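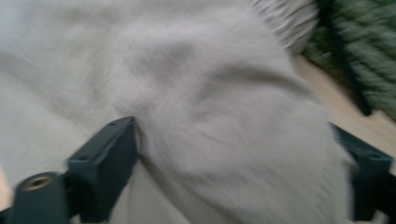 White and a little lavender, soft as on the first day.

Macarena began with the fur because it was the easiest. It was not real fur, of course. Her aunt had bought it from the market in Sustberg, and for years it had lived across the end of the bed, where it collected biscuit crumbs and the warmth of whoever sat there last. Nothing was written on it and nothing was hidden in it. She could decide about it with her hands only.

"Keep," she said.

Bautista wrote the word in the notebook. He had agreed to come for one afternoon and to write down what went where, and he did it with great seriousness, drawing a line under each word with the side of an envelope.

The aunt's flat was on the second floor above the Trương bakery, and at four o'clock the smell of the evening bread came up through the floor. The landlord, Mr Dhillon, had given them until the end of February. He was not unkind. He had carried down the heavy armchair himself, with his son at the other side, and when it would not pass the turn of the stairs he had said sorry to the armchair.

What remained was mostly cloth. The aunt had sewn for other people for most of her life, and for herself in the evenings, and she had never been able to throw away a piece larger than her hand. There was cloth in the wardrobe and cloth in the suitcase under the window. There was cloth in the oven, folded very neatly, because in the last winter she had stopped cooking and saw no reason to waste a dry cupboard.

"We need a system," Bautista said.

"We have one. Keep, give, and I don't know."

"The third one is very big."

It was true. The third pile had already fallen over once.

They took the green basket for the things Macarena would carry home herself. She made this rule without thinking, and then she had to obey it. One basket, not deep, with a small opening in the side where the fingers could go. Whatever lay inside by the evening would come with her on the bus to Sena, and the rest would go with Mr Dhillon's son in the van.
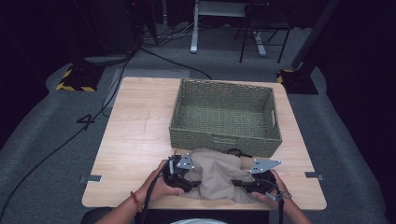
The green basket, and the first thing meant for it.

The beige cloth went towards it and came back again, several times. It had no shape that she could recognise. It could have been the beginning of a blouse, or the end of a curtain. She pressed it together and let it go, and it opened slowly, as a person opens their mouth before saying something difficult.

"Is it from a dress?" Bautista asked.

"I don't think so."

"Then why do you keep it?"

She did not know how to answer. When she was six she used to sit under her aunt's table while the machine was working, and the pieces came down over the edge and onto her head. She knew then that she must not move, because there were pins. She sat there in a kind of tent and listened to the radio, and the light came through the cloth in this colour. It was possible that it was not this cloth. It was even probable. But the colour was correct.

"Write 'cloth'," she said.

He wrote it and underlined it.

They worked well after that, for almost an hour. The wool went to the school. The buttons went to the school also, in a tin from Sireck with a ship on the lid, although Macarena took out one button shaped like a pear and put it in her pocket, where it did not count. Bautista made tea and found that there was only one cup, so they drank from it in turns, standing at the window and looking at the people who waited for the bread.

Then she came to the grey ones.

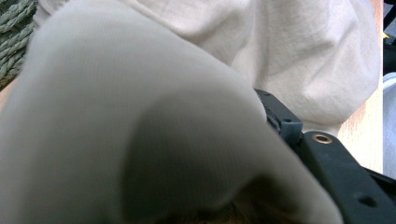 Grey, and beside it another that was nearly white.

Her aunt had worn grey in the last years. Before that she wore everything: yellow, a terrible orange, a blue with fishes. Macarena remembered exactly the visit when it changed. She had stood at the door with her bag and thought that her aunt was ill. "No," her aunt said, "I am only tired of matching." And she laughed, but she did not wear the fishes again, and Macarena, who had a train to catch, did not ask a second question.

She held the grey for a long time. It was very fine and it fell well. Her aunt never bought bad cloth, even when she was sad.

"You can put it in 'I don't know'," Bautista said carefully.

"No. This one I know. Give."

He waited a little before he wrote it, in case she changed her mind – he was kind in this manner, it was the reason she had asked him and not her brother. She did not change her mind. She folded it with the arms behind, as she had been taught, and laid it on the give pile, and smoothed it once.

Outside it was already getting dark, and someone was pulling down half of the bakery's shutter. Macarena looked at the basket. She had imagined it full by now, so full that she would need to tie it with string. She thought of the bus, and of herself on it with the basket on her knees, and of the old lady who always sat by the driver and asked everybody what they were carrying.

The last thing was at the bottom of the suitcase, below the paper. She pulled it out by one end and it kept coming, sand-coloured and creased from lying so many years in the same position. At one place the cloth was gathered so tightly that it felt like a rope under her thumb. All those little rows. She tried to think how many evenings it had taken, and for whom, and if the person had come to collect it and found the door closed. Or perhaps nobody had ordered it. Perhaps it was for the summer, and the summer was bad that year.

She held it against herself. It was too long, or she was too short.
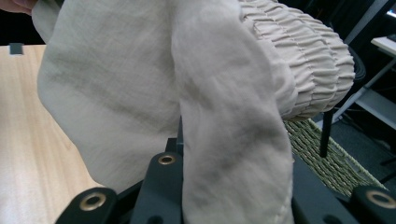
Wiroj, when she told him about it later on the telephone, said that gathering like this must never be ironed, only steamed from the inside with the hand in a sock, and that if she gave it to the school he would not speak to her until Easter.

"I didn't give it to the school," said Macarena.

"Good. And does it fit?"

"No."

"Then bring it on Saturday," he said. "That can be taken up. Bring also the scissors, mine are finished."

Print this page
E-mail this to a friend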